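Cambiar de piso sin cambiar de barrio

Llevo en Hoklow desde hace 14 años y en este tiempo he vivido en tres pisos, todos a menos de diez minutos a pie unos de otros. El último traslado fue en febrero y todavía quedan cajas en el pasillo. Como varios lectores me han preguntado por las mudanzas cortas, dejo por escrito lo que hice esta vez y lo que me costó.

Lo primero fue pedir presupuestos. Hamard me pidió 2.000 euros por todo el servicio, con embalaje incluido. Branik me cobraba 1.132 si yo preparaba las cajas y desmontaba los muebles. Elegí lo segundo. La diferencia me pareció grande para un trayecto de cuatro calles, y además tenía vacaciones pendientes.

Embalar me llevó dos semanas, por las tardes. Empecé por los libros, que fue un error. Llené cajas grandes y luego no había quien las levantara, así que tuve que vaciarlas y repartirlo todo en otras más pequeñas. La vajilla fue envuelta en toallas y camisetas y llegó entera, salvo una taza. Las lámparas las llevé yo a mano en varios viajes.

También aproveché para tirar cosas. Salieron de los armarios cables de aparatos que ya no tengo, manuales en idiomas que no leo y una colección de botes de pintura seca. El punto limpio de mi zona cierra a mediodía y los botes de pintura hay que entregarlos en una ventanilla aparte. Si tenéis que llevar algo parecido, mirad antes el horario.

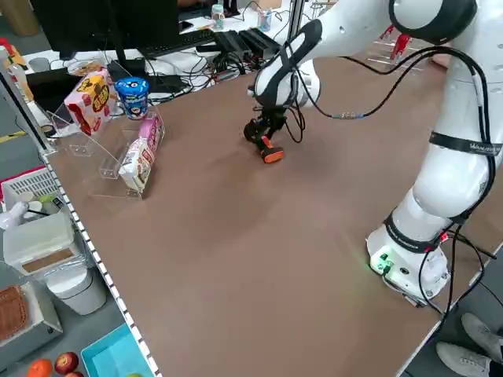 Martín Echave

El día del traslado los de Branik llegaron a las ocho. Eran tres personas y un camión mediano. El ascensor del piso antiguo admite poco peso y el sofá no cabía, de modo que bajó por la escalera. En el portal nuevo hay un escalón alto que yo no había medido y la lavadora se quedó un buen rato en la acera mientras traían una rampa. A las dos estaba todo arriba.

El permiso para reservar aparcamiento lo había pedido con antelación en la oficina de distrito. Se rellena un impreso, se paga una tasa pequeña y te dan unas señales de papel que tienes que colocar tú. Conviene hacer una foto de las señales puestas, con los coches que ya estuvieran aparcados, por si luego hay una reclamación.

Los suministros dieron más trabajo que los muebles. La luz se cambió de titular por teléfono en una tarde. Con el agua hubo que ir en persona y llevar el contrato de alquiler original. Internet tardó 4 días, en los que trabajé desde la biblioteca del barrio, que tiene buenas mesas y poca calefacción.

La estantería Steiner del salón es lo único que no he conseguido montar igual que estaba. Al desmontarla guardé los tornillos en una bolsa sin etiqueta, junto con los de la cama, y son casi del mismo largo. De momento está apoyada en la pared, sin baldas, y los libros siguen en sus cajas.

Del piso nuevo me gusta la cocina, que da al patio y tiene luz hasta tarde. El dormitorio es más ruidoso que el anterior. Sigo comprando en la misma frutería y cogiendo el autobús en la misma parada, solo que ahora llego desde el otro lado.

Publicado en junio de 2022. Archivado en: Casa, Barrio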